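The Quiet Return of the Desk Mat

10 Nov 2019
Reading time: 3 minutes
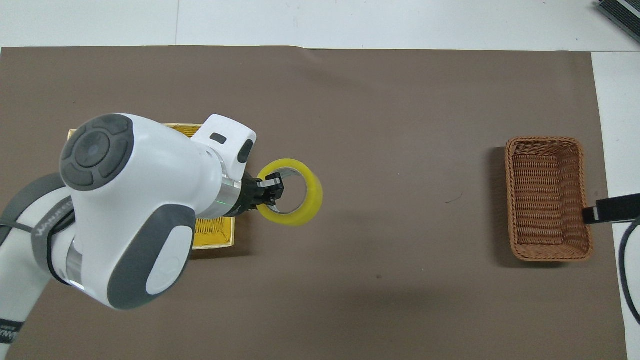
A surface with a long history

For much of the last century the desk mat was part of the ordinary equipment of an office. Clerks wrote on it, ledgers rested on it, and the blotting paper held in its corners was changed as a matter of routine. When typewriters gave way to computers, the mat was put away with the inkwell and the letter rack. Many firms stopped ordering them altogether.

Over the past few years the trade has seen a modest recovery. Dalsgaard, which supplies furniture and fittings to public offices and libraries, returned desk mats to its general list in July after a long absence. The company had expected most orders to come from private homes. In the event the larger share came from town halls, schools and small archives, where tables are used by many people in the course of a day and must be kept in good order.

Wool, cork and leather

The mats now on sale differ a good deal in material. Leather remains the traditional choice and is still asked for in boardrooms, although it marks easily and requires regular care. Cork is light and warm to the hand, but tends to crumble at the corners. Pressed wool felt has gained the most ground. It deadens the sound of cups and keys, lies flat after a few days of use, and can be cut to suit a table of unusual size.

At Monholm, a small works producing felt for the furniture trade, the cloth is sold in two thicknesses. The thinner is meant for writing and the thicker for tables on which heavy objects are set down. Debora Ferri, who directs the works, considers the thicker grade unsuitable for anyone who writes by hand. "The pen sinks," she says. "People buy the heavy one for its look and come back for the other within the year."

Colour follows the fashion of the room. Greys and browns sell steadily. Brighter shades are ordered chiefly by schools, and fade sooner where a table stands near a window.

The reading room at Skermont

The library at Skermont fitted mats to the tables of its main reading room as part of a wider effort to reduce noise. A total of 80 were laid, each 80 centimetres wide, and readers were invited to leave comments in a book by the door. Most of the remarks concerned the lamps. Those that mentioned the mats were favourable, with the exception of several readers who found that loose sheets no longer slid easily across the table.

The library has since removed the mats from the map tables, where large sheets must be turned without catching.

Care and replacement

Felt should be brushed in one direction and kept away from direct heat. Spilt liquid is best lifted with a dry cloth, pressed and not rubbed. A mat that has begun to curl may be laid face down under a board overnight. Greron, a firm that repairs office furniture, also trims worn edges and returns the mat slightly smaller than before. The service is offered for felt and leather only, and customers are asked to brush the mat before sending it.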